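Forum Atelier et petites mécaniques > Rangement et postes de travail
Sujet : Fond de bac au bout du convoyeur, vous mettez quoi ?

Sohail_T
Bonjour à toutes et à tous,
Je me permets d'ouvrir un sujet après avoir beaucoup lu les vôtres (et pris pas mal d'idées au passage, merci !). J'ai un petit convoyeur à bande verte posé sur une table, avec un bac bleu à son extrémité pour recevoir des cubes en mousse. Le plan de travail est couvert de papier kraft quadrillé au ruban bleu, ce qui est bien pratique pour remettre chaque chose à sa place, mais le papier commence à fatiguer par endroits.

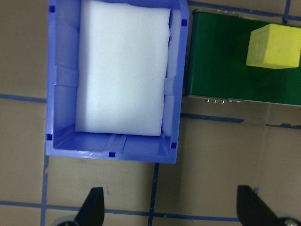
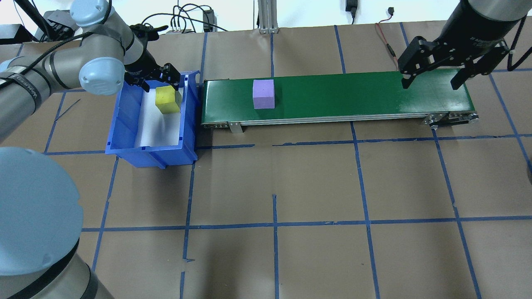 Ma question porte surtout sur le fond du bac. J'hésite entre une plaque de mousse blanche, épaisse, et une simple garniture blanche posée à plat. La mousse amortit joliment, mais elle mange de la hauteur et je trouve qu'elle se promène un peu. Vous feriez quoi, vous ?
Sohail

raziaj
Bonjour Sohail et bienvenue ! Quel plaisir de voir un poste aussi bien quadrillé, j'ai mis des années à convaincre mon mari que le ruban sur la table n'était pas une lubie.
Pour ma part je garderais la plaque, sans hésiter. Un cube en mousse, c'est léger, ça rebondit sur un fond dur et ça finit sous l'établi, toujours du côté où l'on n'a pas envie de se mettre à genoux. Par contre je la couperais à la bonne taille. La mienne tient toute seule depuis que je l'ai taillée un rien plus large que le fond, elle se coince entre les parois et on n'en parle plus.
Razia Jatoi

Hina B.
Pas d'accord avec Razia, pour une fois (on s'entend bien d'habitude, rassurez-vous). Amortir de la mousse avec de la mousse, je ne vois pas trop l'intérêt. Tes cubes ne craignent rien ! Une feuille blanche au fond, et tu gardes toute la profondeur du bac. Le jaune ressort très bien sur du blanc, le lavande aussi, et quand la feuille est sale on la change. J'ai acheté un paquet de 400 feuilles il y a une éternité et j'en ai encore pour ma retraite.

raziaj
Hina, tu ne ramasses jamais rien, tu as un chat pour ça. Une feuille, ça glisse et ça gondole à la première humidité, chez moi en tout cas, au sous-sol.

Sadia
Bonsoir, je lis tout ça avec une tisane et je m'amuse bien. Et si vous aviez raison toutes les deux ? Une mousse fine dessous, du papier dessus, deux petits bouts d'adhésif dans les coins. C'est ce que j'ai fait pour mes bacs à perles et je n'y ai plus touché.
En revanche, Sohail, je m'occuperais plutôt du papier de la table. Quand les déchirures commencent, elles suivent le ruban dès qu'on essaie de le décoller. J'ai pris le rouleau fort de chez Drustesel, il coûte un peu plus cher mais il ne peluche pas. Et pour tirer les lignes droites, une grande règle posée à plat et le ruban déroulé d'un seul geste, sans s'arrêter au milieu pour répondre au téléphone (je parle d'expérience...).

Sohail_T
Merci beaucoup, je ne m'attendais pas à autant de réponses ! Sadia, touché pour les lignes, certaines ondulent franchement. Le rouleau Drustesel, tu le fixes comment sur les bords ?

Sadia
Rabattu sous le plateau et agrafé. Si tu ne veux pas abîmer la table, du double face Multent, mais prépare-toi à frotter le jour où tu l'enlèves.

Hina B.
Ou des pinces, tout bêtement. Je maintiens pour la feuille, au passage.

Sohail_T
Bon, je vais tenter la version de Sadia ce week-end, avec une mousse plus fine, et je garde la plaque épaisse de côté au cas où Razia aurait raison. Je reviens vous dire pour les pinces.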